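Desk sorters wanted – a few hours a week, Plerkside

Come and help us get people's desks back

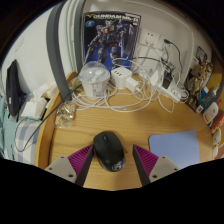 What the job is

I run a little home organising outfit called Rullar, and I'm looking for 2 people to join me on desk jobs. We do pantries and garages too, but desks have taken over my life this year! So many people set up a spot to work at home, put a mouse and a mouse pad on it, plugged in one charger, then another, and now the whole back half is white cable. You know the sort of desk. There's a drink cup in among the cords, a power strip lying on an angle, and a Gundam kit still in its box propped against the wall until someone has a free weekend.

I love these jobs. They're small enough to finish in a visit and the client gets to use the desk that same evening.

What you'd be doing

You'd turn up with me (or on your own once you're comfortable) and work through the desk with the client sitting nearby. Mostly it goes like this. Everything that isn't plugged in comes off first and goes on a sheet on the floor. Then we follow each cable from one end to the other and ask what it charges. Plenty of them charge something that was given away years ago. The ones that stay get a paper tag and a tie, and we find a home for the power strip that isn't the desktop. After that it's a wipe down, and things go back where the client's hands want them.

Please be gentle with hobby stuff. Model kits, paints, half-read manuals and odd little figures are never clutter until the owner says so. I had a helper once who flattened a kit box to save space and I'm still apologising for it.

We don't do electrical work. If a wall outlet looks loose or scorched, we leave it alone and tell the client to ring an electrician.

Who I'm hoping for

Someone patient, with decent knees, who can chat to a stranger without making them feel bad about the state of their room. You don't need experience. If you're the person in your family who untangles the Christmas lights, you'll be fine. Having your own car is handy but most of our work is close to the Plerkside tram, so it's not a dealbreaker.

Hours and pay

Visits run for 3 hours, usually starting at 9.30 in the morning, and there are one or two a week to begin with. I pay $200 a visit, travel time included if we go past Flimberg. Ties, tags, cloths and the floor sheet are all supplied – you just need closed shoes and clothes you don't mind getting dusty.

How to apply

Drop a note in the Rullar letterbox at 222 Harms Road, or use the contact form on this site. Tell me a bit about yourself, which mornings suit, and what your own desk looks like right now (no wrong answers, mine's terrible). I'd like to have both spots filled by the end of February and I'll reply to everyone, even if it takes me a little while.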